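Coffee, soup and a full parking lot at Skaselden open day

It was a gray and slushy sort of morning on 26th January, the kind when you would forgive people for staying home with the paper, but by the time the doors opened at the Skaselden workshop on the old mill road there was already a line back to the mailbox. The workshop had invited its neighbors in to see what goes on behind the big green doors, and the neighbors, it seems, had been wondering for quite a while.

Skaselden moved into the building in September, after the Palumbo furniture company gave it up, and most of us have known it since then only as the place where the lights stay on late. The people inside work on robot arms meant for kitchens, break rooms and care homes — small everyday jobs, done at a table, with the sort of cups and spoons anybody might have in a cupboard. There were three rooms open to visitors and a good deal of walking back and forth between them, with coats over arms and children being fetched out from under things.

The front room belonged to Hirura, which is the name the team has given to its table-clearing project. Visitors could set out plates however they pleased and then stand back behind the yellow tape. One family made a truly wicked pile of it, and stayed through two full rounds to see how the arm would manage. Next door, in what used to be the Palumbo showroom, a long bench had been laid with worn-out grippers and finger pads that anyone could pick up and handle, and plenty of grown-ups lingered there longer than the children did.

The room that drew the crowd, though, was the one at the back, where the coffee project goes by the name of Tundumura. The task is moving whole roasted beans by the spoonful from a glass cup to a mug, and if that sounds like a small thing, you should have heard how quiet the room got every time the spoon came down.

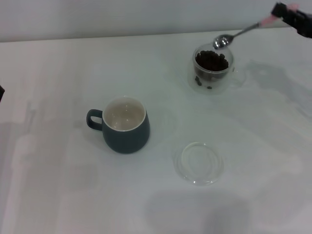
A spoon is a hard thing for a machine, one of the engineers explained, and she was kind enough to explain it again for those of us who had come in late. Beans roll, they heap up differently every time, and a glass cup can be tricky for a camera to make out against a pale table. The team has logged 2120 practice runs with the spoon so far, and every one of them is kept and looked over, the bad ones most carefully of all. When a little boy near the front asked whether the robot liked coffee, she told him it hadn't been offered any, and he seemed to think that was a shame.

Visitors who wanted a turn could put on a padded glove and guide a second arm through the same job themselves. Six people at a time were let up to the rail to wait, and it is only fair to report that a fair number of beans ended up on the floor before lunch. Somebody found a broom, and the turns went on.

Lunch itself was leek soup and rolls, served by hand from a folding table in the hallway, and there was coffee too, ground in an ordinary grinder and poured from an ordinary pot. Several visitors asked about jobs and about school visits. Skaselden says it would be glad to have classes come by in the spring, and that a sign-up sheet is on the counter just inside the front door. Parking is behind the building — please don't use the bakery's spaces, as the bakery has asked us to mention.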